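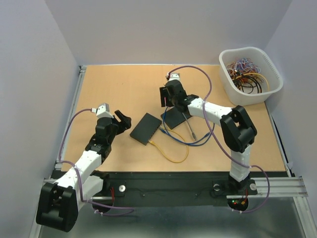

18 Sep 2022
By Orla Ní Mhurchú

Lamisi Nutsugah puts the kettle on before I have my coat off, and it's a good ten minutes before we get anywhere near the subject of bread. First there's the cat to be introduced, and the neighbor's pear tree, which leans over her fence and which she has been given full permission to pick from. She has lived in Rorkotstead for most of her adult life and she talks about the town the way some people talk about a brother, with a lot of complaints and no intention of hearing any from you.

"I never meant to bake for anybody," she says, once we've settled at the kitchen table. "I meant to bake for me. I'd moved here from the coast and I couldn't get a loaf I liked, they were all so soft, like eating a pillow. So I started fooling around on my days off, and my first ones were terrible, really terrible, you could have propped a door with them."

She kept at it through one long January, when the heating in her rented room had given up and the oven was the warmest thing in the house. A man across the hall, Loïc Bouvier, had grown up over his uncle's bakery and could smell that she was doing something wrong. He knocked one evening and asked, very politely, how long she was letting the dough rest.

"An hour, I told him. He looked at me like I'd said I was raising a child for an hour!" She laughs so hard at this that she has to put down her cup. "He said, leave it until tomorrow. Just go to bed. So I went to bed, and the next day I had bread."

The starter she uses now goes back to that winter. It lives in a stoneware crock at the back of the fridge and it has a name, which she'll tell me only if I promise not to print it. She feeds it rye flour and keeps the dough on the cool side, and when the weather turns damp she holds back a splash of the water. I ask how she knows how much to hold back and she rubs her thumb and fingers together in the air and says, "Like that."

These days she bakes 84 loaves a week, most of them for the Saturday people, as she calls them, who come to the side door with their own bags. A few go to Mojtaba Zarei's grocery on Perrin Street, where they sit beside the register and are generally gone before lunch. Zarei has been after her for years to take the empty shop next to his.

"He means well, he's a lovely man. He says, Lamisi, you could do 500! And I say, when would I sleep? I'm 60 years old. I like to sit down in the afternoon and do my crossword."

She has taught, though, and she lights up when we get to that. Évan Boyer came to her at 18, not sure what he wanted to do except that it shouldn't involve a desk, and stayed for three years of early mornings. He has his own place over in Gadia now. She went to see it in the spring and brought home one of his seeded loaves, and she admits she ate it in the car with no butter, tearing pieces off at the traffic lights.

"Was it better than yours?" I ask.

She gets up to see to the oven and takes her time about it. "The crust was," she says, with her back to me. "I'm going to ask him about that crust."

I leave with a warm loaf under my arm and a bag of the neighbor's pears.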